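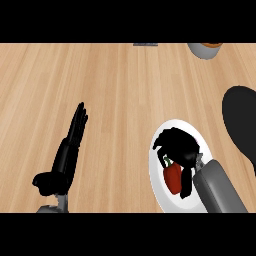
Light wood tabletop, grain running from the near edge to the far edge.

Home | Reviews | Furniture Care | Contact

Review: Melis Table Oil

The Sirnthorpe Library purchased Melis oil for the reading room tables, which had last been treated in September. Staff applied two thin coats with cotton cloths, following the directions on the can, and left the room closed overnight.

The oil spreads easily and has a mild smell. Pale wood darkened a little after the first coat and hardly at all after the second. Water rings from cups wiped away on most tables. Older ink stains remained, and the maker does not claim otherwise.

Two complaints should be noted. The lid is difficult to close once oil has dried on the rim, and the printed drying time of 7 hours is too short – our tables were still tacky the next morning. A full day is advised.

The product is recommended for tables in regular use. It is less suited to desks that must be returned to service quickly.

Reviewed by Yara Karam, 10/07/2021

Comments (3)

gavside_reader: Does it work on oak that was waxed before?

Yara Karam: The wax should be removed first. We tested one such table and the oil sat on top.

Tablesaw433: Same trouble with the lid. I keep mine in a jar now.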